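About Dammont

Dammont plans and prices robot work cells for labs, training centers and small plants. We do not manufacture arms and we take no commission from the companies that do. Clients come to us with a task and a spending limit, and we return an equipment list, a floor plan and a purchase schedule.

The office is in Plenden. Since opening we have completed 342 equipment plans, 69 of them for schools and colleges. Most cover a single arm, its table, end tooling, guarding, power and air supply, spare parts and the first year of service.

How we plan a purchase

Every plan starts with the task. We write down part sizes, reach, payload and cycle time before any vendor is contacted. Tables and fixtures are specified at the same stage, as late changes to mounting are the most common cause of overspend in our records. Small-part tasks are run on a bench setup before the order list is fixed. 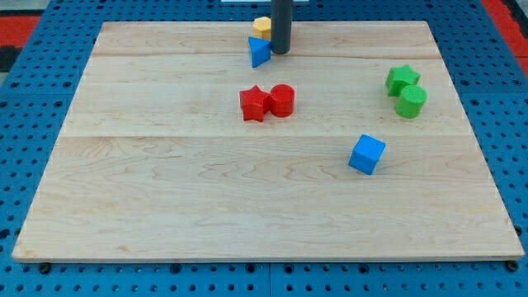 Block handling on a wooden board, perforated table. Seven blocks in five shapes and a triangle-free spare set on request.

Budgets are issued in two columns, purchase and running cost. Running cost includes grippers, cables, software renewals and operator training. Our price file, Holunar, holds almost 400 line items and is revised each July. Clients receive the pages that apply to their plan.

Larger sites

For sites with more than one cell we work with Iyengar, an electrical design firm in the same building. Iyengar handles load calculations and panel drawings. Invoices are separate.

Contact

Planning requests are taken by form or at the Plenden office, Room 701. Please include a floor sketch with door widths and ceiling height. Visits start at 9:00 a.m.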